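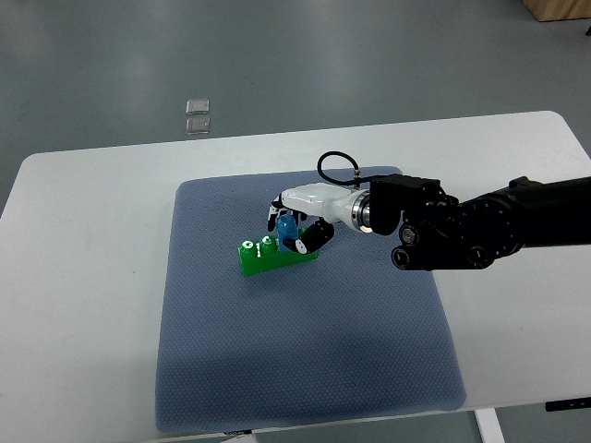 Der Rundgang vor der Vorführung im Haus Boateng lief nach unserer üblichen Liste, Stand 22. Mai 2023, und ich nehme es gleich vorweg: So gern habe ich selten eine Liste abgehakt! Punkt für Punkt mit Kommentar, damit die Kolleginnen und Kollegen von Netadex vor dem Besuchstag im August wissen, woran sie noch müssen. Als Maßstab für die Kabelführung nehme ich die Schlaufe über der Hand, ein dünnes schwarzes Kabel in einem lockeren Bogen oberhalb der weißen Handschale. So viel Luft soll es auch an den anderen Stationen haben.

**Station:** Steckbausteine greifen und aufsetzen
**Geprüft von:** Emmett Lindgren
**Programm:** Mukau, Ablauf 6

## 1. Arbeitsplatz

- [x] Tisch steht fest, Füße nachgestellt
 *Mit beiden Händen gerüttelt, da bewegt sich nichts. Sehr schön.*
- [x] Matte liegt glatt und rutscht nicht
 *Die blaugraue Matte bitte behalten, der grüne Baustein hebt sich prima davon ab, auch für Gäste in der zweiten Reihe.*
- [x] Nur die Teile für den laufenden Durchgang auf der Matte
- [ ] Boden im Besucherbereich frei
 *Zwei durchsichtige quadratische Teile liegen hinter dem Tisch. Bis zur Öffnung aufheben, auf dem grauen Boden übersieht man sie leicht.*
- [ ] Tischplatte abgewischt
 *Neben der Matte sind noch Schlieren. Kleinigkeit.*

## 2. Arm und Hand

- [x] Befestigung des Arms mit Drehmoment nachgezogen
- [x] Flansch ohne Spiel
- [x] Kabel scheuert in keiner Stellung
 *Den ganzen Ablauf langsam durchgefahren, danach noch einmal in Vorführgeschwindigkeit.*
- [x] Finger öffnen bei Stopp nicht von selbst
 *Dreimal ausgelöst, dreimal blieb das Teil in der Hand. Das hat mir richtig gut gefallen, genau das sollten wir den Schulklassen zeigen!*
- [ ] Ersatzkappen für die Fingergelenke vor Ort
 *Liegen noch in Clondummont. Bitte mitbringen, wer als Nächstes fährt.*
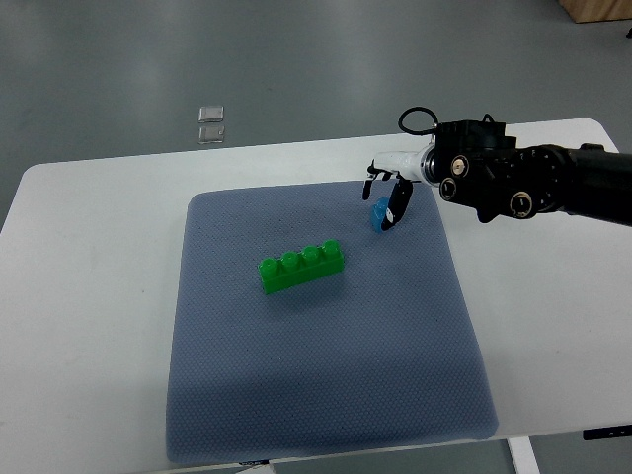
## 3. Abstand und Not-Halt

- [x] Not-Halt am Platz der Aufsicht erreichbar
- [x] Zweiter Not-Halt am Eingang, beschriftet
- [ ] Absperrband 90 cm vor der Tischkante
 *Band ist da, die Ständer fehlen. Ohne Ständer keine Vorführung, da bin ich stur.*
- [x] Neustart nur mit Schlüssel
- [x] Höchstens 12 Personen je Gruppe
 *Steht so auf dem Aushang. Bei größeren Klassen teilen und die zweite Hälfte solange zu den Schautafeln schicken.*

## 4. Ablauf mit Gästen

- [x] Einweisung der Aufsicht erfolgt und unterschrieben
- [x] Programm startet immer aus der Ruhestellung
- [x] Steckbausteine zum Anfassen getrennt von denen auf dem Tisch
 *Eigene Kiste neben der Tür. Kinder wollen die Teile in die Hand nehmen, und das sollen sie auch!*
- [ ] Ansage, wenn ein Griff danebengeht
 *Bei den Probeläufen hat die Aufsicht geschwiegen und verlegen auf den Bildschirm geschaut. Bitte laut sagen, was gerade passiert. Ein Fehlgriff ist für die Leute mindestens so spannend wie ein sauberer.*

## 5. Ergebnis

Freigabe **mit Auflagen**. Offen sind die freien Bodenflächen, die Tischplatte, die Gelenkkappen, die Ständer und die Ansage. Die Ständer und der Boden müssen vor dem ersten Gast erledigt sein, der Rest darf bis zum Mittag des Besuchstags nachkommen.

Noch eine Anmerkung an Boateng: Der Gang von der Garderobe zur Station ist schlecht beschildert, ich bin selbst zweimal im Lager gelandet. Raum 97 bitte auch auf der Tafel im Treppenhaus eintragen.

Nachprüfung am Morgen des Besuchstags, eine Stunde vor Einlass. Ich komme gern selbst.

E. Lindgren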